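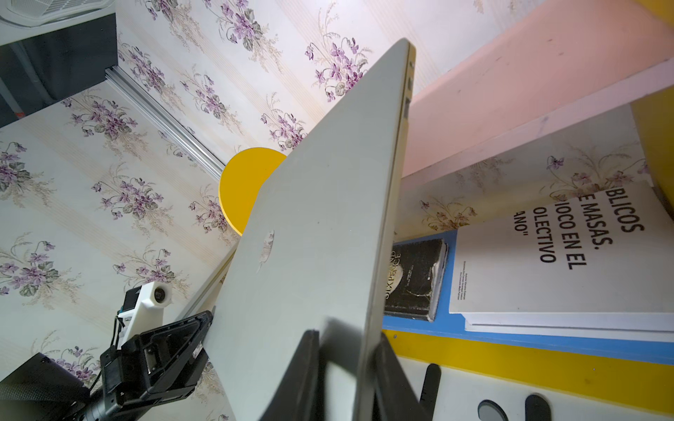 Vol. 14, No. 6 - page 22

VISIT REPORT: PRARNTHORPE WATER TREATMENT WORKS

Members met at the Rowbotham Lane gate at 10.15 and were issued with hard hats and overshoes. Evie Blackburn, process engineer, led the party. The works takes raw water from the upper reservoir through a single main and serves the town and the villages to the east.

Inlet and clarification. Raw water arrives by gravity and is dosed with aluminium sulphate ahead of two flash mixers. The colour of the supply rises sharply after autumn rain, and the dose is set by jar test each morning. Flow on the day was 664 cubic metres an hour. The older of the two clarifiers was drained for repairs to the scraper bearings, so we were able to look down at the floor slope and the sludge hopper.

Filtration. There are eight rapid gravity filters, sand over gravel, with an anthracite top layer added in February. Backwash is started on head loss or after 40 hours, whichever comes first. We watched No. 5 being washed: air scour for four minutes, then water only. Mrs Blackburn said the new layer had lengthened runs in summer but made little difference in cold weather. Wash water goes to a settling tank of 1429 cubic metres and the clear part is returned to the inlet.

Disinfection and pumping. Chlorine contact time is 35 minutes at full flow. The high-lift pumps are by Fikia, three duty and one standby. Vega Villalobos asked about surge protection on the rising main, which is 3826 metres long; there are two air vessels, both seen, and a slow-closing valve that was not.

Laboratory. Turbidity, residual chlorine and pH are read hourly. Samples for metals go to an outside laboratory, and results come back within five days.

Tea was taken in the mess room. The sludge press was not running and will have to wait for another visit. Corrections to the flow figures should reach the editor before the next issue.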